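I want to write something about automation at my work, because people ask me and my answers at the party are always too short. So, a few posts.

I clean and prepare furnished rentals in Bindville. Sofas, carpets, rubbish, kitchens. I came to this job with not so much English, and Morag MacKinnon taught me how to fold a throw properly and also the word "doona".

Since March we have robots for the living rooms. They pick up from the floor, they handle the bins. I thought they would take my hours. For now my hours are the same but the shape of them is different.

Before, one living room was 60 minutes for me, much of it bent over. Now I am bent over maybe 15 minutes, and the rest I check, I correct, and I do the things with fabric. My back is grateful. My head is more tired than before.

The work looks like this on an ordinary morning:

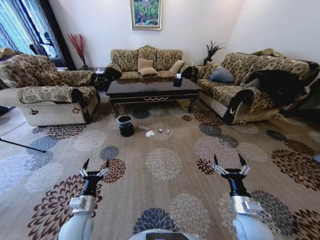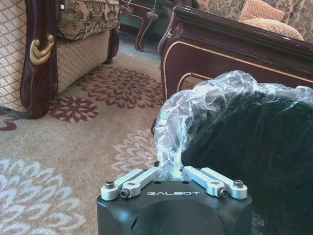
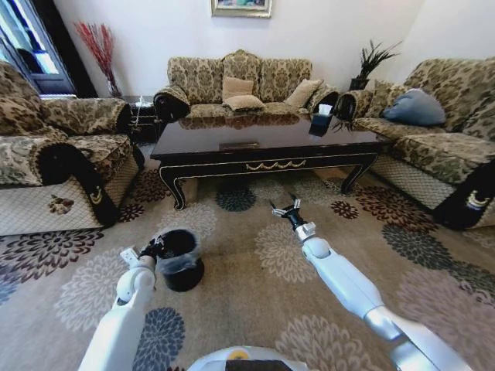
Living room with the flower carpet, two arms on the job.

What is changed also is the talking. Pylyp Yurchenko and I used to do each flat together, and we spoke the whole time about football and his mum's garden. Now he is in one flat and I am in another, each with a machine. We meet at the ute and eat lunch too fast.

The manager, Annag Swanson, asked us to write down every time we must step in. I did it for 2 weeks. Small papers on a patterned rug are my most frequent note. I would like to be paid a bit more for these notes, because this is a different work from cleaning, and I told her so. She did not say no.

Cyprian Zieliński is 63 and he was most afraid of it. He learned the start-up faster than me. He still wipes the coffee tables by himself and will not discuss it.

If your workplace is getting the same, ask early who is responsible when something breaks. We asked late. We have now one page about it, and I had to request it three times.

Tomorrow is a flat with stairs, so it will be only me and the vacuum.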